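Thin fingers vs. wide pads for capped vials, wrist camera in sim

Forum: End effectors and tooling

kestrel_ee
Posts: 125
Comparing two grippers for vial transfer before we buy hardware. Candidate one is the Histov parallel unit with long thin fingers. Candidate two is the Walex with wide rubber pads. Controller is a Takatar in both cases, position mode, force limit set low. All of this is in simulation for now.

Wide pads hold better once they are on the cap. The problem is getting them on the cap. In a dense rack they touch the neighbors on the way down, and the contact solver kicks the whole rack sideways. Thin fingers clear the neighbors but let the vial rotate during transport.

Has anyone run both on a real cell?

mbrandt
Real cell, Walex pads, 900 cycles. No drops. But our racks are loaded every other position, so your neighbor problem never came up. If you can control the loading pattern, do that and keep the pads.

kestrel_ee
Can't control it. Racks arrive however the previous station left them.

Yannick Riviere
Then the pads are out and you should stop comparing. Rotation in the thin fingers is a fingertip problem. Cut a shallow V into the inside faces and test again.

mbrandt
Disagree. A V groove centers one diameter. If the cap size changes you are back to two line contacts in bad places. I would try a softer tip first.

kestrel_ee
Caps are all one diameter, so the V is worth a try. I'll put it in the model Tuesday.

Separate question on the camera. I have it on the wrist looking out past the fingers. Near-nominal view, thin fingers almost closed, tips over the narrow slotted rack and the vial rack to the left of it:
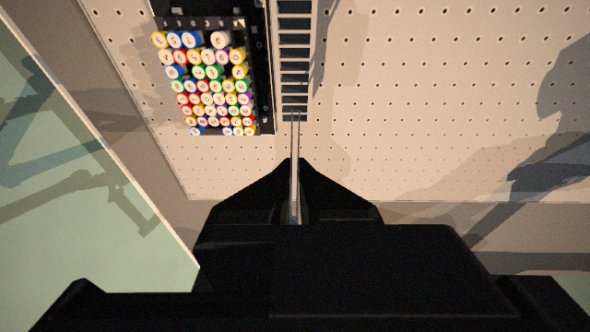 olderbus: Wrist mount is fine for the approach, but I would not read cap characters from it. Put a second camera overhead, fixed, and use the wrist one for alignment only. We ran a Lacroix fixed unit for ID and it removed a whole class of retries.

kestrel_ee
Color is usable from the wrist. Characters get hard to read in the lower rows, where the caps come out smaller, and they are rotated anyway. I was hoping to avoid a second calibration.

Yannick Riviere
You will spend more time on the OCR than on the calibration. Also turn the shadows off once and compare detection scores. If they move, your threshold is too tight.

mbrandt
Leave the shadows on for tuning. The real cell will have them. We tuned without and lost 3 days on site.

kestrel_ee
Ran it both ways on 19 poses. Same detections, slightly lower confidence with shadows on. Leaving them on. V groove results when I have them.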